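Laundry, sort of under control

Quick one tonight, it's past ten and there is a load still to fold. May has been all rain so everything smells a bit like the dog even though we don't have a dog.

So the new system. I gave up on the big hamper. Hated it. Deep as a well, the socks went to the bottom and stayed there till fall. Now it's small loads only, one basket, and the basket lives up on something. Chair, stool, whatever is near the washer. My back has been so much better. I used to put it on the floor and bend for every single shirt, like 1,000 times a week, and then complain about it on here.

Rules, if you want them:

Basket goes next to the machine before you open anything. Not in the hall. Hall is where laundry goes to die.

Darks and the teal stuff can go together if they've been washed a few times. New black things go alone, I learned that with a pillowcase.

Cold wash. I use the Petmont powder, 2 scoops, the box says three but the box wants to sell you more powder.

Don't stuff the drum. If you have to push it's too much.

Basket on a chair, by the washer, in the first two: 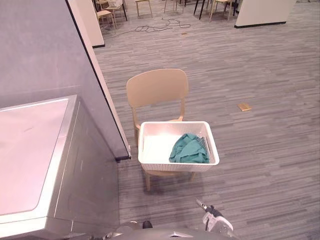
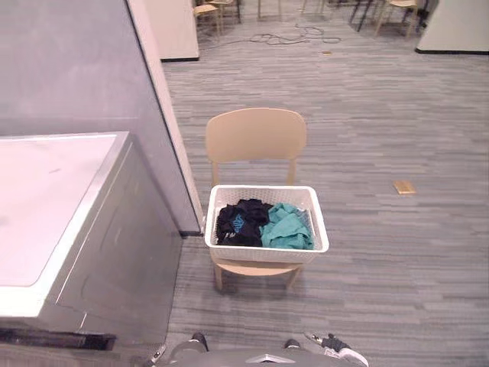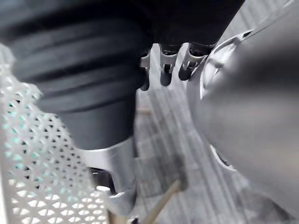

Drullum wrote in after the last laundry post to say small loads are a waste of water and a full drum every 4 days does the same job with less fuss. Also that a basket on a chair is a basket waiting to be knocked over, and why not a shelf.

OK so. Fair about the water. My old machine in Hurden had no half load setting and I'd have agreed then. This one does, and I mostly use it. A full drum every 4 days means one giant pile of folding and I know what I'm like with a giant pile. It sits on the bed, then I sleep next to it.

The shelf I did think about. Measured for one and everything, then it was too deep and the lid wouldve hit it. Might try a narrow one this summer. Chair has been fine so far, knocked it once, with my hip, my fault, carrying too many towels.

Still not solved: delicates. The mesh bag zipper is gone again, third bag since winter. If anyone has one that lasts, comments are open. Also what do you all do with singel socks, I have a jar now and the jar is full.

Ok dryer's buzzing. Folding, then bed. Next time the closet shelf, I promise, I've been saying it since Febuary.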